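Filed under: Makers & Sheds | Robotics

"I wanted to break it on the screen first"

Slamet Raju keeps his robot in two places. There's the secondhand arm at the Skunport shared workshop, which he's slowly rewiring, and there's the copy on his laptop, which he says has had a much harder life. I went over to see both, and we ended up spending most of the evening on the laptop (and most of a pot of coffee).

"The simulated one I call Irnumine," he told me. "The real one doesn't get a name until it moves."

He built the virtual room himself, starting with the table. The arm sits on a green block, and he's oddly proud of that block. "I spent 15 evenings on this thing and two of them were bolt holes," he said. I laughed. He didn't!

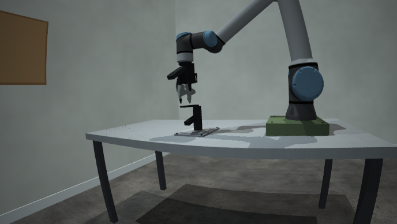
Irnumine in its simulated room, gripper over the black fixture.

I asked why he bothered with walls and a floor when the arm never touches them. "Shadows," he said right away. "If the light's wrong I can't judge how high the fingers are. I was forever parking them too low." He also admits he just likes having a room to look at -- his first version floated in gray nothing and it made him feel a bit seasick.

The program that plans the moves is one he calls Zallholm. It's named after a street he used to live on, and it's on its second rewrite. The first one, he says, "drove like my uncle." What he cares about now is the approach: coming in over the plate, lining up, and going down slowly enough that he could hit stop in time if this were metal and not pixels.
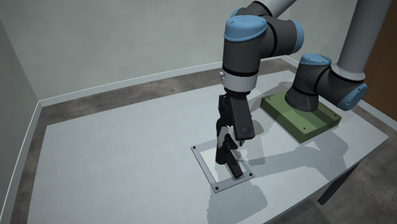
"The last couple of inches are where I lose my nerve," he said. "Anybody can swing an arm across a table. Getting it to arrive politely, that's the job." He has a notebook for these approaches, with a lot of crossing out in it, and he let me flip through as long as I didn't read the swear words aloud.

Next up is a controller box he's calling Ong, which should let the laptop talk to the real arm. He's hoping for January. I asked what happens if the two arms don't agree. "Then I believe the real one," he said, "and I go home and fix the other one." He's promised to call me when he switches it on, and I've promised to stand well back.

14 comments | 32 shares

Related:
Wiring a bench supply without tears
Skunport workshop: new evening hours
My first gearbox, and my second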